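In Defense of the Small Compartment

My sister-in-law got me a book on minimalism for Christmas, and I read it, cover to cover, in a chair next to a drawer so full of junk it won't close all the way. The author (who I'm sure is lovely) says that organizers are a trap. Don't buy bins, she says. Don't buy trays. If you need a container for it, you have too much of it.

I've been chewing on that for over 13 days now and I think it's wrong, at least for the little stuff. Rubber bands, thumbtacks, the tiny screws that come taped inside a furniture manual. You can't minimalism your way out of rubber bands! They come into the house on the broccoli. You own them whether you wanted to or not.

What I did want was a place for them, and it has to be see-through and it has to have walls. I feel strongly about the walls. One big open box turns into soup in a week, and then you're digging through the soup with a finger, hoping to avoid the tacks.
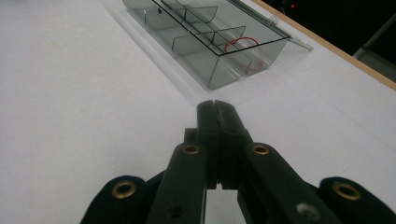 My friend Noemi Okafor thinks I'm overdoing it. She keeps everything in one coffee can and says she finds what she needs just fine, and I've watched her do it, and it takes forever and half of it ends up on the counter. Then she scoops it back in with the side of her hand like she's clearing crumbs. She's perfectly happy. I would lose my mind.

There's a snob version of my side of this too, and I don't want any part of it. Vadero has a drawer system with 18 pieces that lock together, and I priced it out for my kitchen and had to go lie down. You don't need that. A cheap plastic tray with a divider or two does the same job, and if you crack it you won't cry. I'd take tinted over fully clear, personally, just so it doesn't show every speck of pencil dust, but that's me being fussy.

The other thing the book gets wrong is the idea that an empty section is wasted space. I love an empty section! It means the next odd thing has somewhere to land. When every slot is full, you start cheating, and the batteries go in with the stamps, and pretty soon you've got the coffee can again with extra steps. One rubber band all by itself in its own little room looks silly, I know. But when I want a rubber band I can see it from across the table, and I've got it before Noemi has the lid off her can.

I'm keeping a lot of what the book said, by the way. The chapter on towels was great and I gave away a whole stack. I just think she's never had to find a picture hook with company coming in ten minutes and the frame already in her other hand.

Anyway, the drawer still doesn't close. I think it's the potato masher.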